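Play food

Play food is the general name for toy versions of fruit, vegetables, bread, meat and prepared dishes, made for children's pretend cooking and shopping games. It is usually sold in mixed sets, often with cups, trays, pans or a small basket, and is found in homes, preschools, waiting rooms and speech therapy offices. The term also covers the cups and dishes used with it, although some sellers list those separately as play kitchenware.

Materials

Early play food was made from painted wood, plaster or papier-mâché. Hollow molded plastic became the most common material in the second half of the twentieth century, and felt, crochet and solid wood are still sold in smaller numbers. Hollow pieces are light and easy to wash but dent at the seams. Solid foam pieces look more like the real thing and are often sold as display fruit, which is not meant for small children because the foam can be bitten off.

Scale is seldom consistent within a set. A strawberry may be as large as a lemon, and a whole chicken may fit inside a teacup. Makers generally size pieces for the hand, with a minimum set by choking rules.

Use in sorting and table games

Apart from pretend cooking, the pieces are used for sorting by color, shape or type, and for placing games in which an item is moved from the table into a cup or tray. Bright colors are preferred for this, as they stand out against a plain surface. Long, thin shapes such as peppers, carrots and beans are harder to pick up neatly than round ones and are usually brought in later. Shallow trays suit long pieces. Deep cups suit short ones.

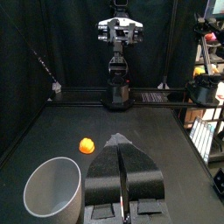 A gray cup and a small yellow-orange piece on a black tabletop.

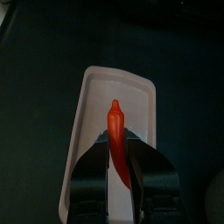

A red chili pepper in a shallow tray with rounded corners.

The Quispe sets, first sold by Plurex in December 2003, were among those put together for sorting work. The full set had 64 pieces and came with four trays. A smaller edition of 52 pieces left out the breads and cheeses. The catalog number, 1149, was kept when the line passed to Emava, and the older boxes can be told apart only by the label on the short side.

Sointu Tikkanen's handbook for preschool staff, published in May 2010, recommends keeping containers and food in separate bins – a practice many classrooms had already adopted – and retiring any piece with an open seam.

Care

Plastic pieces can be washed in warm water with dish soap. Hollow ones should be squeezed out and left to dry with the hole facing down, or mold may form inside. Felt is spot cleaned. Painted wood should be wiped and never soaked.

See also: Toy kitchen; Display fruit; Sorting tray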